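The Grip That Forgot to Let Go

For most of September the fruit line at Tultholm was throwing away dates. They were good dates, and they had gone into the arm's fingers whole. They came out flattened, with the stone showing at one end, and went into the reject bin under a code that said "foreign shape."

The arm belonged to Kokberg, which supplies picking cells to small packers of mixed gift trays. It had run for two months without a recorded fault. The job sounds easy. A mixed load of fruit is spread out, the arm takes one piece at a time, and each piece goes to its own pocket in a tray. Mandarins gave no trouble. Neither did anything else that was round and firm.

The trouble came in with a software update called Tazi, installed on a Saturday. Before it, the fingers closed until the pads felt resistance, then stopped. Tazi added a second check. If the camera still saw a gap between pad and fruit, the fingers closed a little more. On smooth skin that worked. On a wrinkled date, the folds threw small dark shadows that the software read as gaps, and it kept squeezing.

No alarm sounded – the force never reached the limit at which the cell shuts down. That limit had been set to protect hands, and a soft date gives way long before a finger is at risk. By the time the night shift matched the reject code to the pads, 3554 pieces had been scrapped.

Kokberg withdrew the update and went back to the training examples. Nearly all of them were single fruits, evenly lit, on a plain gray belt. What was missing was the ordinary mess of a real load: soft next to hard, small next to large, one piece partly behind another, and daylight coming in from the side.
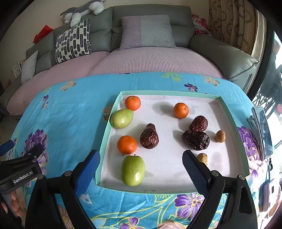 Rarnbridge, which packs for the same stores and runs the same cell, takes a harder line and says that more examples will not fix a limit set in the wrong place. Its position is that any grip on soft fruit should have its own force ceiling, kept in the controller where no update can touch it. The company has run that way since spring and has had to accept a few dropped pieces a shift.

Kokberg does not dispute the point. Its repaired version, now on trial at Tultholm, has a separate ceiling for each type of fruit, and the camera check can only ask for a firmer grip inside it. If the cell cannot decide what it is looking at, it uses the lowest setting and tries the lift once. A second failure sends the piece to a person.

The first trial ran for 42 hours. The arm dropped 13 pieces, most of them small fruits that rolled out from between the pads, and crushed none. Tultholm has kept the old reject code but now has the bin checked at the start of every shift. The next trial will use riper dates.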